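Lernholm Residents' Newsletter
24/01/2022

The phone tree is dead, long live the phone tree

Those of you who have lived in Lernholm long enough will remember the phone tree. It was set up after the winter when the water went off on the upper road and half the street heard of it from their taps. The idea was simple. The first house rang two houses, those two rang two more, and so on down the hill until everyone knew what everyone had already worked out.

It had its weaknesses. Messages changed on the way. "The road will be closed at the bridge for resurfacing" left the top of the hill in good order and arrived at the bottom as a warning that the bridge was closing. One household was known for answering every call and passing on none, on the grounds that bad news should be allowed to rest. Another passed everything on twice.

Last July we retired the tree and moved to a group chat. You may have noticed. If you have not noticed, you are one of the 27 households who have yet to join, and you are reading this on paper, and we are glad to have you.

The chat has been a success in the sense that it is used. In its first week it carried word of a burst main, a lost tortoise and a change to the recycling rounds. In its second week it carried an argument over the recycling rounds that went on until well past midnight and took in parking, the hedge at the corner of Rindby Lane and the general decline in manners. The tortoise was found behind the Faltik garage and got one thumbs up.

A few points have come up often enough to be worth setting down.

The main chat is for notices. If the power is off, say so, and say which end of the village you are at. There is no need for each house to confirm that its power is off as well. On the night of the last cut this produced a very full record of who was at home in the dark with a charged phone.

Chatter has its own group, named Chatter. It was named that so there could be no confusion, and there has been a good deal. Items for sale go in Chatter. Items wanted go in Chatter. Photographs of the sunset go in Chatter, where they will be seen by people who were also looking at the sunset.

Please think before you send anything after ten at night. Some of us sleep with the phone by the bed in case a relative rings, and would rather not be woken to learn that somebody has a spare set of garden chairs.

Voice messages are allowed, but keep them short. The record stands at eleven minutes and was, by the account of those who stayed to the end, a recipe.

To mute the group, open it, tap the name at the top and look for the notification settings. Muting does not tell anyone you have done it. We mention this as several people have been putting up with a great deal out of politeness.

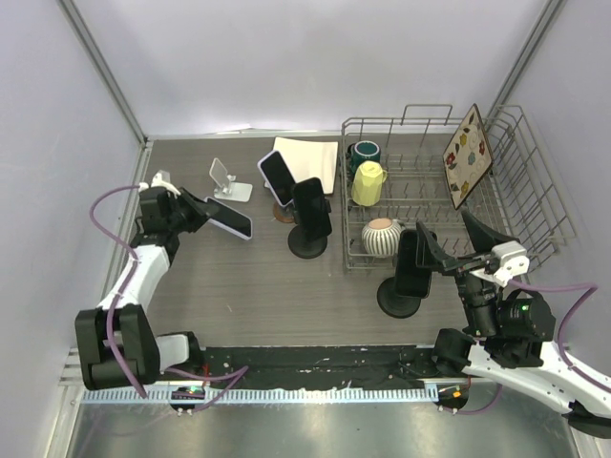

The household at Kyriakidis Corner would like it put on record that they miss the old way, that a ringing telephone at least meant somebody had thought of you in particular, and that in all the years of the tree they were never once sent a dancing cat. They have asked to go back to being rung up. We took this round the street and found more agreement than expected, mostly from people in the chat.

So there will be a small phone tree again, alongside the chat, for urgent notices only. It needs 3 callers to start with. Each caller will have a short list and a written message to read out as it stands, with no additions on the subject of the bridge.

If you would like to be a caller, or would like to be called, put a note through the door of the post office with your number on it in clear figures. Last time we had a seven that might have been a one, and a very patient man in Rindby heard all our news for a month.

Offers can also be left in the chat. The notices one, please.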